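# About Cadwaladr

Cadwaladr is an independent test bench for robot end effectors, wrist cameras and arm controllers. We compare equipment that other people make. We do not build, resell or lease any of it, and we take no commission on what a client buys after reading a report.

The bench is in Bindau, on the ground floor of a former printing works. A second room in Fustau holds the controller racks and the fatigue rigs, which are too noisy to run beside anyone trying to write.

## What we test

Most of our work concerns small grippers intended for kitchens, labs, aged care and light assembly. The manufacturers' data sheets give stroke, force and mass. They seldom give the figures a buyer needs next, such as how far off-centre a handle can sit before the fingers close on nothing, or how the grip behaves when the object is glazed and tapered.

Our regular comparisons cover:

- parallel and angular two-finger grippers, with ridged, padded and plain fingertips
- wrist-mounted and head-mounted cameras, singly and paired
- arm controllers, chiefly their behaviour at low speed and near contact
- mounting plates, cable routing and other fittings that affect the result

Suction and soft grippers are accepted by arrangement. We do not test anything rated for loads that would require guarding.

## How a trial is set up

Trials use household objects on a plain white table. Early on we used machined blocks and turned cylinders. These gave very repeatable results and told clients little about mugs. The blocks are now kept for calibration.

The current drinks task has an arm take a mug by its handle, bring it under the spigot of a glass dispenser, fill it and set it down. It was chosen because each stage loads the gripper in a different way. The handle approach tests finger clearance. The spigot needs a small, controlled force on a part that is easily overrun. The filled mug tests whether a grip that held an empty vessel holds a heavier one.

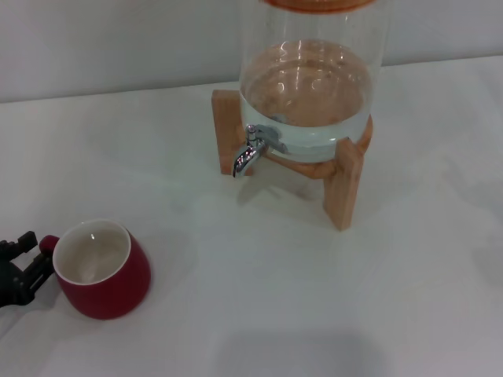
Each gripper is run on the same arm, with the same controller settings, before any tuning is allowed. The maker may then supply its preferred settings and the series is repeated. Both sets of results go into the report, in adjacent columns. A product that does well only after tuning may still be a sound purchase, but the buyer should know how much tuning was involved.

A full series is 590 attempts per gripper. The start position of the mug is varied according to a fixed schedule, which we publish with the results. Attempts are scored by stage, so a failed fill does not erase a clean grasp. Six outcome codes are used, and any attempt that does not fit one of them is reviewed by two assessors working separately.

## Cameras

Camera trials are run alongside gripper trials wherever the client agrees. The two are hard to separate in practice. A wrist camera moves with the gripper, sees the fingertips at close range and loses the wider layout of the table. A head camera keeps the layout and often has the gripper between itself and the contact point.

We assess cameras on the following points:

- nearest distance at which a printed target remains usable
- time to recover focus and exposure after a fast approach
- compression behaviour in low-contrast areas
- proportion of images a controller can make use of across a complete task

The last of these produces the most correspondence. Some makers would prefer us to discard images with no usable edges before calculating the proportion. We keep them in. A controller running live receives every image, including soft grey ones with a little colour drift and no object in them, and has to do something sensible with each. Fixed-focus units are scored on the same basis as autofocus units.
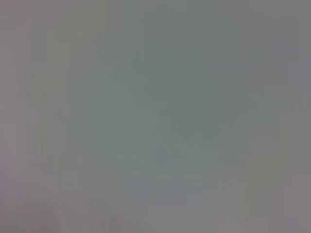 Stanereck, which has sent us wrist units on two occasions, disputes this method and asked that its objection appear wherever the method is described. Its position is that a blurred image costs a well-written controller nothing, that the arm can coast on its last good estimate, and that counting such images penalises small cameras for a weakness in somebody else's software.

We accept part of the argument. Coasting is reasonable over a short interval in free space. It is less reasonable near contact, when the handle may have shifted and the last good estimate predates the shift. Since August our reports have listed unusable images in free space and near contact as separate figures. The combined figure is still printed above them.

## Reports

Clients receive a written report, the full attempt log and the unedited image sequences from every camera fitted. Summaries are published on this site once the client has had time to check them for errors of fact. A client may attach a reply of any length. A client may not withdraw a result.

We do not award scores out of ten, badges or seals. Rankings are given only within a single task, as the order frequently changes between tasks. A gripper at the head of the drinks series may do poorly with cutlery.

## Independence and funding

Testing fees pay for the bench. The fee is fixed by the length of the series and is invoiced before the first attempt. Loan equipment is returned at the sender's cost when the report is issued. Equipment bought by us for long-term reference is marked as such in the tables.

## Visiting and enquiries

The Bindau bench can be visited by appointment while a series is running. Visitors stay behind the line on the floor and may watch any trial whose client has given consent. Fustau is not open to visitors.

Enquiries about a new series should state the gripper or camera model, its mounting pattern, the supply voltage and the controller interface. Please include a drawing of the mounting face. Adaptor plates are made in-house and are charged at cost.

Page last revised February 10, 2025.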